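Tabletop kit from Molumine now open for member bookings

The tabletop gripper kit we mentioned in the June newsletter has arrived and is ready to lend. It comes from Molumine, a small firm that sells to schools, workshops and repair shops, and it is meant for people who want to try household handling tasks without buying a full system. We have it on loan through the end of the season.

The kit has a two-finger gripper, a wrist camera, an arm mount and a laptop loaded with Nulis, the control software. The gripper opens to 85 millimeters. Molumine sells the full set with one year of support, and members who decide to buy after borrowing get 200 dollars off.

Dexter Padilla and Theda Ehlers had it first and spent two weeks on kitchen items. They logged 282 pick attempts in that time. Bowls, cups and lids made up most of the list, along with a few sponges and a bag of rice.

Their notes are mostly good. Setup took Dexter 79 minutes from opening the case to the first pick, and a fair part of that went to a software update. The finger pads are plain flat ones and hold thick rims well. Thin rims are harder, and Theda got better results when she slowed the closing speed to the second-lowest setting. She would like to see softer pads offered in the box. At the moment they are sold separately.

The camera view is the part they liked best. It sits close to the fingers, so you can judge the last bit of the approach by eye. Shiny tabletops do throw light back at it, and Theda suggests moving a lamp before you start changing camera settings. Small bowls need some care as well -- once the fingers are over the near side, you lose sight of a good part of the rim.
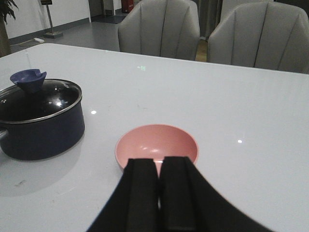

Nulis lets you save a start position and return to it with one key, and Dexter used that all the time. Saving a whole sequence is less handy. The menu for it is two levels down and the names get cut short, so keep them brief. Gion Zwahlen has written a one-page sheet on this, and a copy is in the lid of the case.

Loans run for two weeks. You need a sturdy table and a grounded outlet, and the arm mount must be clamped before power goes on. Please return all cables in the marked bag. To book, write to Jong-dae Min at the Drososby desk and give a first and second choice of dates. The next free slot is after the Karaca workshop group returns the kit.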